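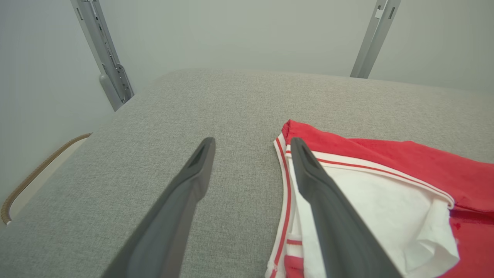
Yhon Palomino

Sprechernotizen: Greifpunkte auf Textilien, Planung im Regelkreis

Folie 1
Kurz begrüßen. Thema ist die Software zwischen Kamerabild und Greifbefehl. Mechanik nur auf Nachfrage.
Auf das Bild zeigen: rotes Kleidungsstück mit weißem Futter, Streifenborte, graue Polsterfläche, beide Finger offen. Der rechte Finger liegt auf dem Stoff, der linke nicht. Fragen, wo das Publikum greifen würde. Kurz warten.

Folie 2: Wahrnehmung
Die Segmentierung läuft bei uns im Modul Skurkumach. Rot gegen Grau ist einfach. Schwierig ist das weiße Futter: Faltenschatten im Futter und Schatten der Finger auf dem Polster haben ähnliche Grauwerte.
Die Borte ist für uns das nützlichste Merkmal. Sie läuft am Umschlag entlang und gibt eine Kantenrichtung vor. Sie endet aber an gefalteten Ecken, und dort hat die alte Version zwei getrennte Kleidungsstücke gemeldet.
Trainingsdaten: 4000 annotierte Bilder von der Handgelenkkamera, davon 900 mit sichtbarem Futter. Stand Mai.

Folie 3: Planung
Der Planer heißt Stekmont. Er bekommt Maske und Kantenrichtung und schlägt Griffe quer zur Kante vor.
Zwei Kriterien erklären: Stoff zwischen den Fingern, freie Auflagefläche auf der Gegenseite. Die Polsterkante mit der geflochtenen Paspel wird als Sperrzone geführt. Früher hat der Planer sie gern als Saum genommen.

Folie 4: Regelung
Ein Zyklus dauert 190 ms, vom Bild bis zum neuen Sollwert. Für langsame Annäherung genügt das, für Nachfassen bei rutschendem Stoff nicht. Offen sagen.
Beim Annähern kann ein Finger vor dem anderen Kontakt haben. Die Regelung hält dann die Höhe und schiebt nur seitlich. Parameter stehen im Anhang, nicht vorlesen.

Folie 5: Werkzeuge
Billisico zeigen: Wiedergabe der Logs, Maske und Griffvorschlag übereinander. Falls der Beamer zu dunkel ist, Maskenfarbe auf Cyan stellen.
Die Einteilung der Fehlgriffe stammt von Bermúdez. Die Klasse »falsche Lage gegriffen« ist noch die größte.

Fragen
Tiefenkamera? Wird getestet, noch keine Zahlen.
Andere Unterlagen? Muster und grobes Gewebe brauchen eigene Daten.
Der Code für Billisico kommt zuerst heraus, Stekmont später.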